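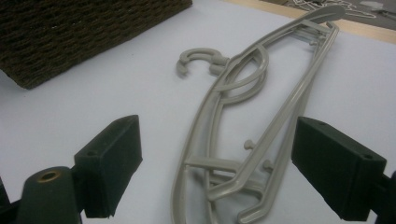

Brigitta Pichler wrote back that in her stockroom the hours stayed the same and the job got duller, and that I should ask before we sign anything. So I'm asking.

I manage the back room for a clothing store in Mosmont. We have 9 people on the floor and in back, and two of them spend most mornings sorting and racking hangers that come back from the registers. The owner wants a Gostar arm to take over the sorting, gray plastic hangers first. Has anyone been through this? What happened to the people who did it by hand?

– Uno

**Hubmann**

We put one in at a returns warehouse in May. No one was let go, but the work changed more than we were told it would.

Before, two people sorted and talked the whole shift. Now one person feeds the table and clears jams, and the other was moved to steaming. The one at the table says her wrists are better and the day is longer. You can't wander off, and you can't really chat either.

Things I would settle first:

- Who is allowed to stop the machine. Ours was supervisors only for the first 7 weeks, which was a mistake.
- Whether the sorters get paid for training. Ours did, after asking twice.
- What happens to tangled hangers. Ours go in a bin and get done by hand at 4 p.m., so someone still has to stay for that.

Also get the new duties in writing. "Helping with the robot" ended up meaning cleaning it, logging faults and calling the vendor, at the old pay rate.

**Brigitta Pichler**

Since I'm quoted up top, a bit more. We're a bigger place, 38 people. The hours stayed because the sorters now cover breaks on the floor. Two liked that. One hated dealing with customers and moved to the night crew – she was our fastest sorter, and she was the person who knew which hangers crack at the neck. Ask your two what they would want to do instead. We skipped that.

**mosmont_dave**

ours just sits there half the time lol. check the service contract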